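# Practicing a two-arm pickup in a simulated living room before you let the real arms try it

If you've been following along with the Fliven build, you should have two arms bolted down, wired up, and moving when you ask them to. Lovely! Before you go any further, though, I'd like you to spend an evening or two in simulation. I skipped this step on my first pair of arms at the Trirnard workshop, and I paid for it with a cracked finger pad and a long scratch down a side table that I was rather fond of.

## What you need

- A computer with a graphics card that can run Vema at a steady rate (mine is old and it copes)
- The arm description files you made when you measured your links
- A room model with a sofa, a table, and some open floor
- One small prop with a bit of shape to it

A word on the prop. It's tempting to start with a plain cube, and a cube is fine for the first ten minutes, but rounded corners will teach you far more about where your fingers really land.

## Set up the room

1. Load the room and turn on the lights. A glossy tabletop throws back reflections that will confuse a camera at home too, so leave it glossy.
2. Place the two arm bases side by side, facing the coffee table. Measure the gap between your real bases and type in that same number. Mine is 38 centimeters.
3. Set the mass of the prop. I gave mine 900 grams, a little heavier than anything I plan to lift at home.
4. Check that the tabletop has a collision shape. Drop the prop from a hand's height and watch where it ends up. If it sails straight through to the floor, go back into the table's settings and switch collision on (I forget this one every single time I start a new room).
5. Save the whole thing as your starting state, with a name you'll recognize in a month.

## Teach the pickup

Start with one arm and park the other well off to the side. It's so much easier to see what's going wrong with only one thing moving, and you can bring the second arm in later for steadying and handing over.

Bring the working gripper in slowly above the prop, open it wider than you think you need, and lower it until the fingers straddle the body. Close at low force. Then lift straight up a few centimeters and hold there while you swing the view around and look at the grip from the side. A prop that's tilting in the fingers wants a grip closer to its middle, so set it down, shift over, and go again.

Once you like the grip, save the arm pose. Then work on the placement, which I find harder than the lift! Lower until the prop touches, open the fingers all the way, and back out along the same line you came in on. Backing out at an angle will drag the prop along with you, and I've sent more than one over the edge like that. 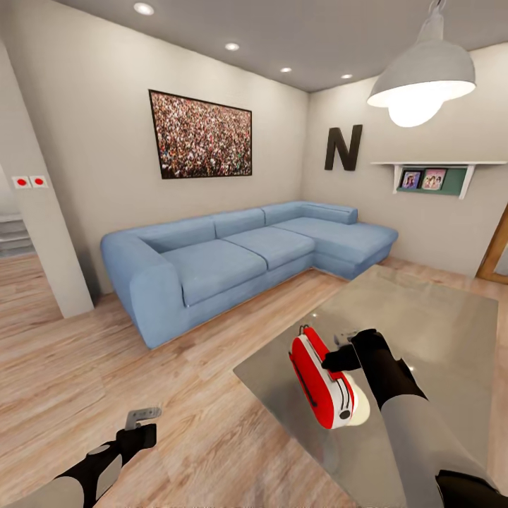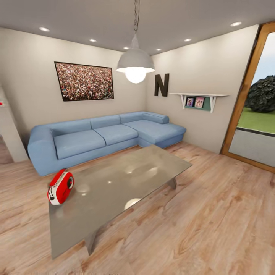
*The practice room in simulation. First picture: the right arm holding the red prop over the coffee table, with the left arm off to the side. Second picture: the table with the red-and-white prop resting on its left end.*

## Let it run

When you can do the whole pickup by hand without wincing, set up a batch. Have Vema nudge the prop's starting spot and angle a little on each try and log whether the grip held. I do 4000 tries overnight with the display turned off, and go through the failures over coffee. Most of mine fall into a couple of families, usually a finger coming down on top of the housing or a wrist that runs out of travel at the far side of the table.

Pick 6 of the failures and replay them at quarter speed. Fix one thing, run the batch again, and keep your old log so you can compare. Changing the finger width and the approach height on the same night is a recipe for not knowing which of them helped.

## Moving over to the real arms

Copy the saved poses across, set the speed limit to its lowest setting, and keep a hand on the stop button. Put a folded towel on your table. The first real attempt will land a bit off from where the simulation put it, and you'll want to correct the base position in your room model before you start fiddling with the poses themselves.

The Pandey finger pads grip harder on smooth plastic than my simulated ones did, so I ended up lowering the closing force by a couple of notches. Yours may go the other way, depending on the pads you bought. Write down whatever you settle on and put it back into the room file.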